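Teaching two arms by hand control: the wiping task

Before you record anything, move both leader handles slowly to the start position and wait until the follower arms stop. Then press the pedal. At Skesitz we record 14 episodes in one sitting and after this we take a break, because tired hands make jerky motion.

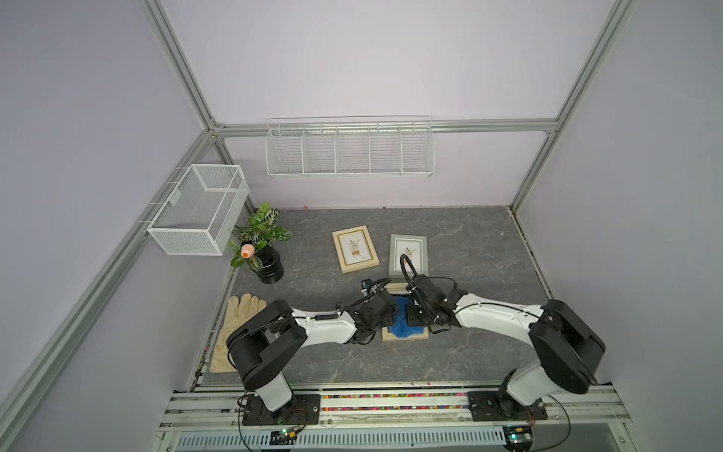 Wiping needs both arms to work close together, so practice the approach first without recording. Bring the left gripper down, hold it still, and only then bring in the right one. When they are as near to each other as they are over the blue cloth, move one arm at a time. Keep your eyes on the fingers and do not look at the elbows. If the cloth covers most of the picture frame, you can still use the bottom wooden edge to judge where the frame ends.

Finish each episode with both grippers open and lifted. Delete the episode if you stopped to think for more than seven seconds.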